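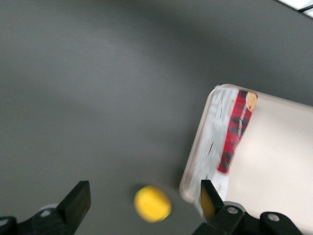 White snack tray on a dark table: how do I stop it looking like a crime scene by 3 pm?

Posted by Tumelo Xaba in Kitchens & Break Rooms
176 views

We have a matte dark grey table in the break room at work and somebody decided it should have a white plastic tray on it for the snacks. Packaged stuff goes in the tray, people help themselves, everyone is happy until mid-afternoon, when the tray is mostly crinkled silver wrappers and you have to rummage to learn whether there is any food left. Yesterday I rummaged for a good while and won an empty packet.

The table has its own problem. Every wipe leaves a paler smear across it that you can see as soon as the light comes in low. I've tried dish soap, and a spray called Flendness that smells like a lemon with a grudge. Is it the cloth, the spray or me?

Also open to ideas on the wrappers. I put up a sign. The sign now has a moustache.

Marwan Hattar
3,713 helpful votes

It's the spray, and maybe a bit you. Matte surfaces show up anything left behind, so the lemon stuff is probably drying on there in the shape of your arm. Warm water, one small drop of dish soap, wring the cloth out until it's barely damp, then go over it again with plain water and dry it with a clean microfibre. Don't use fabric softener when you wash the microfibre or you'll be back here in a month.

For the tray, wash it in the sink with the same soap and skip the scourer. Scratched white plastic goes grey and then no colour of cleaner will save you.

Wrappers: put a small open bin right beside the tray. No lid. A lid is apparently too much to ask of a grown adult holding a cookie. We did this at my old job and the tray was fine from then on, apart from one fellow in accounts who I believe was doing it on purpose.

jedano_flats

just get a black tray

Tumelo Xaba

Thanks Marwan. Did the plain water rinse this morning and the smear is mostly gone, though there's a stubborn bit in the middle I'll have another go at. The bin is an old ice cream tub for now. It has three wrappers and a teabag in it, so we're getting somewhere.

jedano_flats, the black tray was voted down before my time.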